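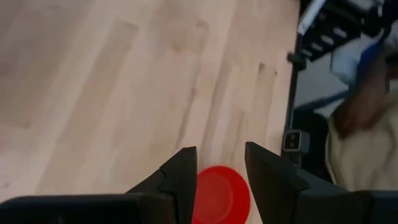 Worktop, kitchen side (see point 9)

Search this site Enter keyword Go

Levari Guest House: yearly safety check with comments

Checked on 31/08/2024 by Nesrin Akgül, together with Erdal Türkmen for the boiler and the electricity. Answers are Yes, No or Partly. Where I wrote No, the person named must repair it and sign in the green book.

FIRE

1. Smoke alarms sound when the test button is pressed: Yes
Comment: The alarm on the upper landing is weaker than the others. I changed the battery and it is still weaker. Volkan Aydoğan will order a new one.

2. Extinguishers are in date and the pin is sealed: Yes

3. Way to the back door is free: Partly
Comment: The passage must be 600 mm wide at the minimum. The shoe shelf makes it narrower. I moved the shelf by myself during the check, but it was at the same wrong place in April, so it should be screwed to the other wall.

4. Guests can open the back door without a key: Yes
Comment: The bolt is stiff. A guest with weak hands would have difficulty.

GAS AND WATER

5. Boiler has a valid service paper: Yes
Comment: The paper is in the drawer under the telephone. A copy should hang beside the boiler, as the insurance asks.

6. Hot water temperature at the tank: No
Comment: Erdal measured 71 degrees. This is too hot for the taps in the bathrooms, where we have no mixing valve. Until the valves come, please keep the warning signs on the mirrors. He does not want to lower the tank so much that bacteria can grow, and I agree with him.

7. Water filter changed: No
Comment: The maker says the Marchetti filter is good for 4,000 litres. The meter passed this in the spring. Gülizar Ersoy has the new cartridge at home and will bring it.

KITCHEN

8. Gas hose is without cracks and inside its date: Yes

9. Worktop is sound, without splinters or open joints: Yes
Comment: I passed my hand along the strips, also along the front edge. Some small dark flecks follow the grain in one area. They are flat under the finger and I do not count them as damage. Oil again before the winter guests.

10. Knives are stored with the blade covered: Partly
Comment: The bread knife has no cover.

11. First aid box is complete: No
Comment: Burn gel is missing. The plasters are old and do not stick any more.

ELECTRICITY

12. Residual current switch trips with the test button: Yes

13. No extension lead is plugged into another extension lead: No
Comment: Room 2, behind the bed. I have removed the second lead. The guest needs a lamp on that side, so Toàn Ông is asked to put a proper socket there.

14. Outside lamp at the steps: Partly
Comment: It lights, but the glass is full of insects and the lowest step stays dark.

STILL OPEN FROM LAST YEAR

The loose handrail on the cellar stairs. It is written in the green book as repaired, and it still moves. I did not sign it.

Next visit will be in April. Please do not paint over the boiler vent again.

Related pages
How to fill in the green book
Cellar stairs: offer from Tuneck
Drivico delivery days for cleaning materials
Fire drill for guests, short version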